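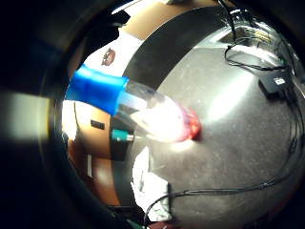
I gave blood for the first time in October, at the age of forty-six, after telling people for years that I meant to.

The session was in the church hall at Brovville, which is a twenty-minute walk from my flat if you cut behind the allotments. My slot was 10 in the morning. I had eaten porridge and drunk far too much water, having read that you should drink plenty, and I spent most of the walk wondering whether the hall had a toilet. It does, behind the stage.

You fill in a form first. It asks where you've travelled, what tablets you take, whether you've had a tattoo lately. I'd been to the dentist the month before and couldn't remember the day, so I had to ring my sister Despina, who had driven me there. She could remember, and she also remembered that I still owed her for the parking.

Then a nurse pricks your finger to check your iron. I had been dreading the needle in the arm and hadn't given the finger a thought, and the finger was the worse of the two. It stung for the rest of the day whenever I typed.

The giving itself took 7 minutes. I know this because the man on the next bed, Stavros Balaskas, was watching the clock and told me. He had been coming since his twenties and was done before me, and he was quite pleased about it. We talked about the bus changes. I was told to clench and unclench my hand and to cross my ankles now and then, and I did both at the same time, which made the nurse laugh.

They take a few small samples as well as the main bag. I had always supposed they just tested a bit from the bag later on. I asked what happened to the tubes and she said they go off to be tested, and your group comes back with the results. My mother always said we were all O in our family. I'm A positive. I have rung her about this and she says she never said it.

Afterwards you sit at a table and have a drink and a biscuit. Stamatia Margaritis from the library was pouring the squash, and she wouldn't let me leave until I'd had a second glass. I felt fine. I felt a little light-headed on the hill going home – I should have gone round by the road, where it's flat – so I sat on the wall by the garage until it passed.

The bruise was the size of a ten pence piece and went yellow by the end of the week. I was told not to carry heavy shopping with that arm and I forgot, and carried potatoes.

I've booked again for the new year. If you're thinking of going, wear something with loose sleeves. I had on a shirt with tight cuffs and ended up with one arm out of it altogether, in a draughty hall, next to the piano.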